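Search this blog
Type and hit enter

Learning to like big prints (again)

Quick one tonight, dinner is in the oven and I have maybe half an hour.

So. Pattern. I spent most of my adult life in plain rooms. Beige couch, white curtains, a gray rug that showed every crumb. I thought that was what grown ups did. Then in January I moved into the Tralleo building and the living room got almost no light, and all my careful beige turned the color of old oatmeal. Awful. I lasted two weeks.

My friend Kgomotso Shabalala came over, looked at the couch, looked at me, and said "you need something loud in here." She was right, she usualy is about rooms. Her own place is stripes on top of flowers on top of more stripes and somehow you just want to sit down in it and stay.

First try was a disaster. Bought a curtain panel from Hernov, tiny blue dots, looked sweet online. On the wall it buzzed. Like TV static. Sent it back, paid the return shipping, sulked.

Second try, went the other way. BIG print. A cotton throw with leaves as long as my arm, dark green on rust. And it worked right away, which annoyed me a little after all that time with the dots. Small prints turn to mush across a room. Big ones you can still read from the kitchen. Same goes for anything painterly, sunflowers, ponds, whatever, as long as the shapes are large and the dark parts are properly dark.
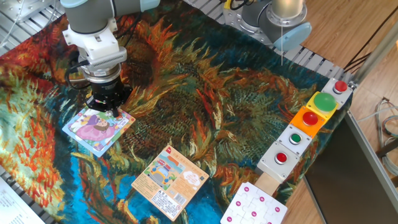 Sunflowers, spread out flat.

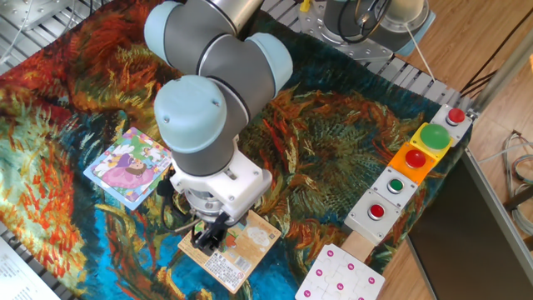 Things I would tell myself back in the beige days. Pick the cloth first and the paint second. I did it backwards and had to repaint the wall behind the bookcase, a job I never want again. Mustard is easier to live with than yellow. Orange likes company, give it some teal or a muddy red or it just shouts. Wash the thing before you hang it or sew it, mine shrank 4 inches and I had already cut the lining. Cried a bit. Made it into cushions.

Also iron from the back. Please. I have a shiny patch on one cushion forever now.

Money. The throw was $14 at the Bidport flea market, end of the day, lady wanted to pack up. The proper upholstery fabric I looked at in Onsri was more than $200 for what I needed and I walked out of there pretty fast. Nice shop though, good coffee next door. Old tablecloths are the best deal if you dont mind a stain, you can put the stain at the back or under a lamp.

What I still can't do is mix two big prints. Kgomotso does it without thinking. I tried the leaves next to a peony pillow and had to leave the room. She says keep one color the same in both and let the rest fight it out. Maybe. The pillow is in the closet for now.

Next up is the bedroom, still completly beige, and I am scared of it. Thinking dark green curtains, or possibly a printed sheet tacked up behind the bed so I can take it down if I hate it. If anyone has done the sheet thing tell me what you used on the wall, my landlord is picky about holes.

Ok, timer. Going to eat.

Contact | Copyright 2024, all rights reserved | Back to top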